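Community > Furniture > Tables and Desks > Care and Cleaning

Pale table top has gone dull, wax or oil?

Shirin Bagheri

Hi all! I got a light wood table secondhand for 58 bucks and the top feels dry and kind of chalky. The seller thought it came from Trelleo but had no idea about the finish. I love how pale it is and I'd hate to turn it yellow.

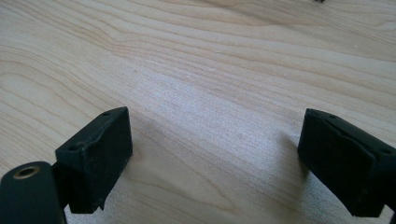
My sister swears by olive oil (please tell me she's wrong). I eat at it every day, so whatever I use has to handle spills.

Kagiso Mabuza

She's wrong, sorry! Olive oil goes sticky and smells. Put a drop of water somewhere hidden first. If it beads up, there's still a finish on there and you just need mild soap and a soft cloth. If it soaks in, sand lightly with the grain and use a clear hardwax oil, two thin coats, with around 8 hours between them. 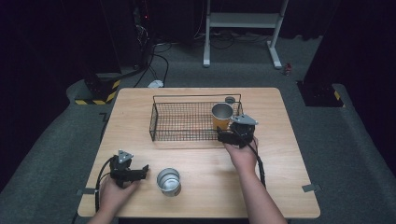 Try it on the underside before you commit, and skip anything labeled "natural tint."

pakia_mom

just get a tablecloth lol

Comments (2)

dunmore423: Second the water drop test, saved my desk.

Shirin Bagheri: It soaked right in! Off to buy sandpaper.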